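Teleoperating two arms on soft items: recording pillow demonstrations

Toseck Notes > Guides > Teleoperation
Last updated 27 September 2025

Most of our guides cover rigid parts. Cloth and stuffed items need a different way of driving, and people who come from block stacking usually spend their first session fighting the fabric. This guide covers how we record demonstrations with pillows on the two-arm cell, using a pair of leader arms to drive the pair over the work area.

You should already have the arms homed and the leader arms paired. If not, do the Pikier setup guide first and come back.

Before you start

Check the cables. Soft items get dragged and lifted higher than you expect, so each arm needs enough slack to reach the far wall and enough clips to keep the slack off the floor panel. Move both arms through their full range by hand with the power off. If a cable catches on an elbow, re-clip it now.

Set the grip force limit to the fabric preset. The default will hold a pillowcase fine, but it pinches hard enough to make you pull when you should let go.

Lay out the pillows. Change the angle and the spacing every episode. Leave some with the stuffing pushed to one end and the rest of the case flat. If every episode starts with plump, straight pillows, the policy will only know plump, straight pillows.

Use printed cases if you have them. Plain white ones wash out under our lights, and the reflections on the floor panel make that worse. Patterned fabric also makes it much easier to see a twist when you review the recording.

Driving the arms

1. Start the recorder and wait for the tone. Keep both leader arms still until you hear it.

2. Bring both arms in over the work area, grippers open and well above the fabric. Move at the speed you want the robot to move later. It will copy your hesitation too.

3. Choose a loose part of the case to grip. The flat end is best. Stuffing slides out from between the fingers, and a grip on the full end tends to slip halfway through the lift.

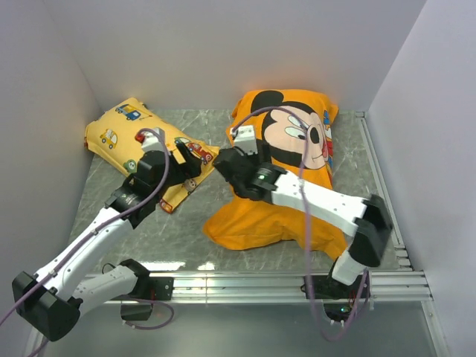

Both arms over the pillows, yellow case on the left and orange on the right.

4. Lower one gripper until the fingers touch the fabric, then go slightly further before closing. You want a fold of cloth between the fingers. Closing on the surface only gets you a few threads.

5. Hold with the first arm and bring the second one in. Keep the wrists apart. The two arms can meet over the middle of the floor, and the collision stop will end the episode and throw away the recording.

6. Lift a little, pause, and check that the case is coming up with you. If it is, carry on and set the pillow down in its target spot. Open the grippers fully before you back away - a half-open finger will snag the hem and drag the whole thing back.

7. Return both arms to the rest pose and stop the recorder.

When a grip slips

Keep going. Re-open, move back over the fabric and try again in the same episode. A clean recovery is useful data. Tag it "regrasp" in the Budetti log so it can be filtered later. Only discard the episode if you knocked a pillow out of reach or the recorder dropped frames.

How many episodes

Our February set had 1,524 episodes, of which 880 were kept after review. Most of the rejects were rushed starts, where the operator moved before the tone, and most of those came late in a shift. We now change operators every 2 hours.

Reviewing

Play each episode back at double speed with both wrist views open. Reject it if a gripper closes on nothing and the operator doesn't retry, or if the pillow is still moving when the recording stops. Leave a note when you reject, even a short one.

Export settings for the Ağca trainer are in the next guide.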